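3.2 Sorting of household plastics in Turkberg and Trallberg

The survey covered 1172 households in the two towns. Each household kept a diary for 4 weeks, noting every plastic item thrown away and the bin it went into. Those who returned fewer than two weekly sheets were left out of the analysis. Colored plastic was recorded apart from clear plastic, as the Otent sorting plant prices the two streams differently.
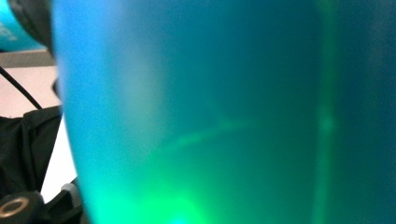
In Turkberg, where collection takes place every Friday, most colored items were put in the correct bin. Trallberg residents made more mistakes, and these were mainly with frosted or tinted items that carried no recycling mark. Several respondents wrote that they could not tell whether such items were plastic or glass without picking them up. Others said they placed anything doubtful in general waste to avoid a rejected bin.

Distance to the drop-off point had a weaker effect than we expected. Households more than 600 meters from a drop-off point made fewer trips, but the share of correctly sorted items was close to that of households living nearer. The Sepúlveda district of Trallberg was an exception. Its drop-off point was closed for part of January, and many diaries from that period show no trips at all.

Small parts were a separate problem. Caps, rings and short tubes were often left out of the diaries, so the totals for this group should be read as a lower limit.

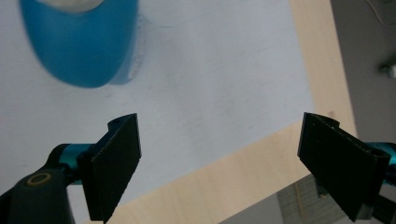

Figure 2. Black pads facing each other across a gap, with a short teal cylindrical joint at left.

Item weight was estimated from the diary entries using the size classes given in Section 2.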